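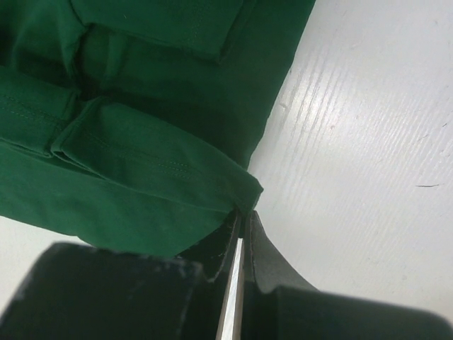
Chapter openings losing their first letter in the Bustska ebook

Status: Solved
Product: Gilow (book layout, desktop version)
Area: EPUB export
Opened by: Maxence Courtois, Psarras Press
Month: March

Original message

Hello Gilow people! First of all, I love this program. We're a very small press and we've been laying out our novels in Gilow from the start, and the print side of our new one looks beautiful. It's called Bustska, it's a family story set over one long summer in a river town, and I'm so excited for it to reach readers that I can hardly sit still at my desk.

The ebook has a problem, though. Every chapter starts with a big decorated capital (a drop cap) that hangs down beside the opening lines. In print it's perfect. In the EPUB, some chapters open without the letter at all. So the first words of chapter 4 should be "When the ferry bell went" and readers get "hen the ferry bell went", which is a very different book!

What I know so far:
Chapters 1 to 3 are fine.
Chapters 4 and 5 lose the letter every time.
After that it comes and goes, and I can't see a pattern.
The PDF for the printer is fine all the way through.
I see it in the preview inside Gilow and also on my own e-reader, so I don't think it's the reader's fault.

I've already tried exporting again, restarting, and saving the book under a new name. Same result each time. We send the file to Giketti for distribution soon and I'd really like it to have all its letters. The book file is attached, and please don't worry about spoilers, just skip the last chapter!

Maxence

Reply from Gilow support, 9:40 am

Hi Maxence, thanks for such a clear report. Could you open chapter 3 and chapter 4 side by side, click on the first paragraph of each, and tell us what the Paragraph Style box says? Please also look at the Character Style box with only the capital selected.

Please leave the export settings as they are for now. If you change those as well, it'll be hard to tell which change did what.

Maxence Courtois, 10:15 am

Ooh, this is interesting. Both paragraphs say "Chapter First". But with just the capital selected, chapter 3 says "Drop Cap" and chapter 4 says "Drop Cap 2". I have no memory of making a Drop Cap 2!

I went through the rest of the book with a cup of tea and wrote them all down. Every chapter that loses its letter uses Drop Cap 2. Every chapter that behaves uses Drop Cap. So there was a pattern after all, I was just looking in the wrong place.

I opened both styles and they look identical to me: same typeface, same size, same dark green. Should I delete the second one?

Reply from Gilow support, 10:50 am

Great detective work. Don't delete it yet, please. If you delete a character style that's in use, Gilow asks what to replace it with, and if you press Enter too quickly it picks "None". You'd keep the letters but lose the decoration, and you'd have to put it back by hand.

Open Drop Cap 2 again and go to the Export tab (it's the last one, and easy to miss). What's in the box marked "EPUB output"?

Maxence Courtois, 11:05 am

Found it! Drop Cap says "Text with styling". Drop Cap 2 says "Picture". I had never once looked at that tab.

I think I can also tell you where it came from. Our author sent a revised version of the middle chapters after her last edit, and I pasted those pages in from a trial layout I'd made when I was playing with ornamental capitals. In the trial I'd drawn the letters as little pictures with vines growing through them. They were lovely and completely unreadable, so I went back to ordinary type. The setting must have come along with the pages.

Reply from Gilow support, 11:30 am

That explains it. When you paste from another Gilow book and both books have a style with the same name but different settings, the program keeps both and puts a 2 after the new one. "Picture" tells the export to leave out the typed letter and use a linked drawing in its place. Your drawings aren't in this book, so the letter is dropped and nothing takes its spot. The PDF export doesn't read that tab, so your print file was never affected.

To fix it:

1. Save a copy of the book and work in the copy.
2. Open the Styles panel and choose Drop Cap 2.
3. From the panel menu, choose Merge Into, then pick Drop Cap. Check that the arrow points towards Drop Cap before you confirm.
4. Go to File, then Clear Export Cache.
5. Export the EPUB under a new file name.
6. Open it on your e-reader and look at each chapter opening.

Please do step 4 even if the preview already looks right. The preview can hold on to older pages.

Maxence Courtois, 1:20 pm

IT HAS ITS LETTERS BACK. Chapter 4 opens with a great big W and the ferry bell goes off exactly as it should. I'm thrilled!

One new thing turned up while I was checking. In chapter 5 the opening is a line of dialogue, and now the quotation mark is huge and the letter after it is normal size. It's a bit comical, like a pair of tadpoles. Was that always there, and I didn't notice while the letter was missing?

Reply from Gilow support, 1:45 pm

It was there before, but the Picture setting was hiding it. The number of characters in the drop cap is set to one, so the quotation mark uses it up. You have two choices. You can set that paragraph to two characters, and the mark and the letter will both be large. Or you can leave the opening quotation mark off, as plenty of publishers do before a drop cap. Change it on that paragraph only and leave the style alone, or all your other chapters will open with two big letters.

Maxence Courtois, 2:30 pm

I tried both and sent pictures of them to our author, who voted for leaving the mark off. I agree with her, it looks so much calmer. The closing mark stays where it was and it reads perfectly well.

Then I paged through the whole ebook, start to finish. The book is over 150 pages in print, so it took a while, but I got caught up in the story again (I've read it more times than I'd care to admit, and the scene at the boat ramp still gets me). All the openings are right, the contents list goes to the right places, and the scene-break ornaments are centred on both my e-reader and my phone.

The file has gone up to Giketti and passed their automatic check on the first go!

A small suggestion, if you keep a list of those: it would be fantastic if Gilow showed a message when a paste creates a second style. Even a quiet little note at the bottom of the window would have caught my eye.

Reply from Gilow support, 3:10 pm

Wonderful news. I've put your suggestion through to the people who look after the Styles panel and linked it to this ticket. In the meantime, there's a setting under Preferences, then Pasting, called "Match styles by name". With it switched on, pasted text takes on the settings of the book it's going into — handy for revised chapters, but switch it off if you're bringing in a new design on purpose.

I'll mark this as solved. If Giketti's people come back with anything, reply here and the ticket will open again.

Maxence Courtois, 3:25 pm

Switched on already! Thank you so much for your patience, and for skipping the last chapter. I'll send you a copy of Bustska when the boxes arrive from the printer, if you tell me where to post it — you've earned the ending.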